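Oksana Hutsuliak lleva el área de seguridad de Wadow, una empresa de alojamiento web que en enero obligó a todos sus clientes a entrar con segundo factor. Eran 1.784 cuentas y el cambio se hizo en 23 días.

«Teníamos el aviso preparado desde el verano y lo íbamos dejando», reconoce. «Luego robaron dos contraseñas de administrador en la misma semana y se acabó la discusión.»

La primera decisión fue descartar los códigos por SMS. Hutsuliak prefería una aplicación o una llave física, y su compañero Mohcine Helmy, de soporte, temía las llamadas. «Mohcine tenía razón. El primer lunes la cola no bajó en toda la mañana», cuenta.

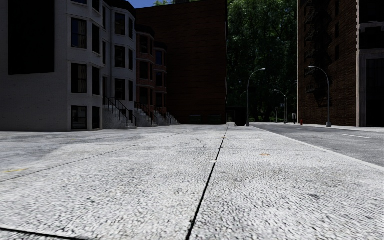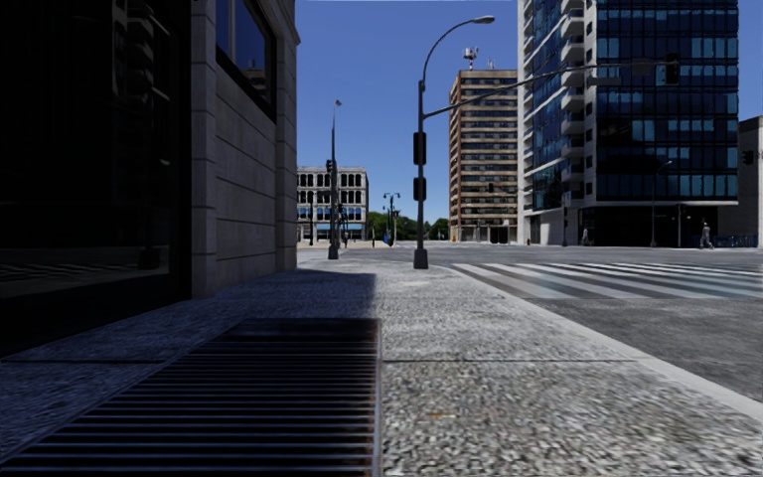 Acera y esquina de un edificio de piedra, en imágenes generadas por ordenador.

Lo que más trabajo dio fueron los códigos de recuperación. Muchos clientes los guardaban en el mismo buzón que querían proteger — o no los guardaban. Wadow pide ahora una segunda persona de contacto antes de restablecer un acceso.

«Hay quien se enfada, y lo entiendo», dice. «Pero por teléfono ya no desbloqueamos a nadie.»

Para el próximo año quiere retirar las contraseñas del panel interno. El proveedor, Hudbridge, todavía no admite llaves de acceso en todos los módulos. «Les escribo cada mes. De momento me contestan que está en estudio.»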